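Projects > Student Robotics > Papers

Search this archive Search Go

Tagged: course projects, household manipulation, data collection

3. Recording Sessions

The Ruddock project course ran for one term, beginning in April. Students worked in teams of 5, and each team recorded folding and tidying in 3 homes with a pair of hand-held grippers. Teams were told to leave each bedroom as they found it. Clothes on ledges and in open wardrobes stayed where they were, so that the policy trained later would meet the same clutter.

Every session started at the bed. The operator folded one item at a time and set it on the stack before reaching for the next. Figure 2 is from the Sevell apartment.

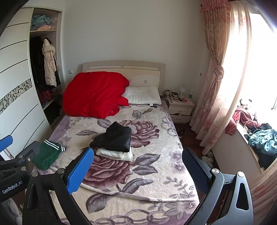 Figure 2. View from one gripper at the bed, with folded items on a floral blanket and the second gripper at left.

3.1 Labeling

Students marked the start and end of each fold in Mastus, the course's labeling tool. Two students labeled every clip separately, and clips on which they disagreed went back to the whole team. The final set holds 1000 clips.

Dark garments caused the most disagreement. On a black item the edges of a fold are hard to find, and a bright window makes this worse. The Sevell apartment has both, and its clips took longer to label than those from the Zivura dormitory. We kept them in the training set and report results for each home separately in Section 4.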